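An afternoon with the grippers at Brokwood

31 July 2020

I finally made it out to the Brokwood open day, after missing the one in May by being stuck in traffic with a cold sandwich. Brokwood is the workshop out past the feed store where they test hand-held grippers, the kind you wear out your forearms with so that a robot arm can learn from what you did. I'd been reading their build notes for months and I had a list of questions so long I'd put it on two sides of an index card (and then left the card in the car).

Parking was easy, coffee was terrible, everybody was nice. You sign in, you get a sticker, and you're free to wander between stations. They had 87 visitors signed in by the time I got there, and I'd say a good half of them headed straight for the big arm in the front hall. I skipped it. I see plenty of big arms. I wanted to get my hands on the small stuff.

The comparison they'd set up was between two finger designs, the Tistel and the Abera. Same handle, same trigger, different linkage up front. The Tistel is stiffer and a little heavier. The Abera has more travel and feels quick, almost twitchy, and the first time I squeezed it I snapped it shut a lot harder than I meant to. You could try them one at a time or go straight to working with a pair, and the pair is where it gets fun! 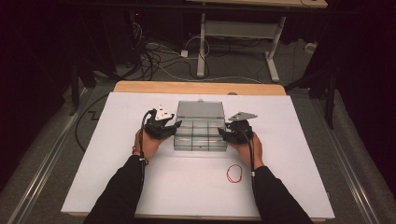

A gripper in each hand, one on either side of the organizer box.

Boxes like that are harder than they look. Clear plastic is slippery, the walls flex if you squeeze, and with a lid standing open the whole thing wants to tip back on you. My left hand is useless at this. I kept getting the right side set nicely and then bumping the box with the left, which the staff were very kind about – apparently everyone does it. The trick they taught me was to bring both sets of jaws in slowly to just short of touching, stop, and only then close. It felt silly and it worked on my very next try.

Small flat things are a whole other problem. I chased a rubber band across a board for longer than I'd like to admit, and I got it with the Tistel and never once with the Abera. Somebody behind me in line did it the other way around, so take that for what it's worth.

The cables bothered me more than I expected. They run back along your forearm, and after a few minutes I'd stopped noticing the weight of the grippers and was only noticing the tug at my wrists. I asked about going wireless and got a long, good answer about dropped frames and batteries. Fair enough.

Then there's play in the joints, my personal hobby horse. My printed version at home has plain holes for pivots and it got sloppy in no time. Brokwood runs theirs on brass bushings, and they told me one test pair had done 1,010 open-and-close cycles that week with no slop they could measure. I spent a while just closing one on nothing and looking at how the pads met.

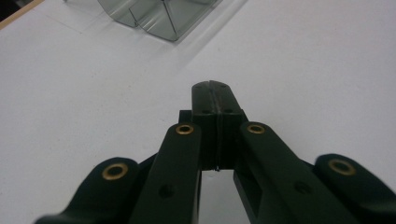 Skulau wrote to me after I posted a draft of this, to say that the bushings only help if the holes are reamed square, and that a crooked one will wear out the arm just as fast as bare plastic would. Skulau has built three of these and scrapped two, and recommends checking the seam between the closed pads against a bright background before every session. If there's light at the top and none at the bottom, one of the pivots is off.

So that's my weekend gone, reaming holes. I've ordered bushings, enough for both hands plus a few to ruin. The parts came to 174 dollars with shipping, more than I told my family it would be.

If you go to the next one, get there early and try the pair before your arms are tired. Bring your own coffee.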